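6 min read
14 shares · 2 comments

4. Results

4.1 Storage location and reported spoilage

Households in the Gallgate survey kept fresh produce in three kinds of places: the refrigerator, a closed cupboard, and an open container on a counter or table. Most used more than one. The diary asked people to record where each item was first put down after shopping, and where it was when it was eaten or thrown away. The two answers often differed. A common path was counter first, refrigerator later, usually once the item had started to soften.

Of the 1357 diary entries that could be matched to a purchase, the largest group of discarded items had spent their whole time in the refrigerator drawer. This runs against what respondents told us at the first interview, when most said that food left out was the food they wasted. Leafy greens, herbs and cucumbers made up much of the drawer waste. Tomatoes, peppers and stone fruit were discarded less often when they had been kept in view, although they were also eaten sooner, so the two effects are hard to separate.

4.2 Mixed containers

Few households kept fruit and vegetables apart outside the refrigerator. The usual practice was one bowl or basket that held whatever had been bought that week. Figure 3 shows two items of this kind, a peach and a yellow bell pepper, in a white perforated plastic basket.

Storage advice generally warns against mixing, on the grounds that ripening fruit gives off ethylene and can shorten the life of sensitive produce nearby. Respondents rarely mentioned this. When asked why certain items shared a container, they gave reasons of space, habit, or the wish to see what there was.

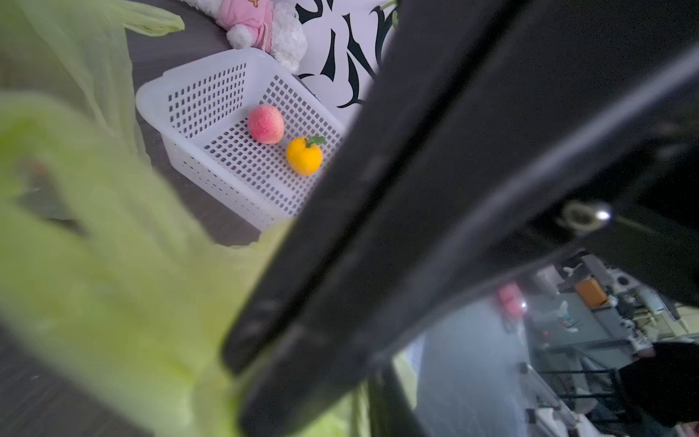
Figure 3. Peach and bell pepper in an open basket.

The type of container mattered less than we expected. Entries for open-sided baskets and for solid bowls showed similar discard rates for peppers, onions and citrus. Stone fruit did slightly better in baskets, but the number of entries is small and we do not treat the difference as a finding. Several respondents said that fruit at the bottom of a deep bowl was forgotten and then found bruised or moldy. Shallow containers drew fewer comments of this sort.

Container size had a clearer link to waste. Households that bought until the container was full tended to throw out more than those that shopped for named meals. One respondent in the Asfaw building described her bowl as "the thing that tells me to go to the store." She had replaced it with a smaller one during the diary period and reported buying less fruit afterward. We did not ask others to do the same, so this remains a single case.

4.3 Timing of consumption

Peaches and nectarines had the shortest time between purchase and use. Many were eaten on the day they were bought. Those that were not eaten early were often moved to the refrigerator, and a good share of these were later discarded as mealy or dry. Bell peppers showed a different pattern. They were mostly bought for cooking, and their use depended on whether the planned meal was made. When the meal was dropped, the pepper usually stayed where it was until it wrinkled. Respondents differed on whether a wrinkled pepper was still fit to eat. Some cut away the soft parts and cooked the rest.

The November round of diaries contained almost no stone fruit, and its place in the container was taken by apples, pears and mandarins. Discards from open storage fell in that round. We attribute this mainly to the change in produce and partly to cooler kitchens, but room temperature was recorded in only some of the homes.

4.4 Limits of the diary data

Diaries were completed by one person per household, and items eaten by others were sometimes missed. Entries became shorter toward the end of each period. Weights were estimated by respondents using the Dratolus portion card, which does not include a size for bell peppers, so these were entered as small, medium or large and converted afterward. Selamawit Mersha coded the free-text answers, and a second reader checked a sample of 400. Disagreements were mostly over whether "gave to the chickens" should count as waste. We counted it as a discard in the tables above and list it separately in Appendix B.

Homes that received the weekly Skelari produce box were kept in the sample. Their purchases were less varied by choice than those of the other households, and they discarded more root vegetables. Removing them does not change the order of the storage locations in Table 2.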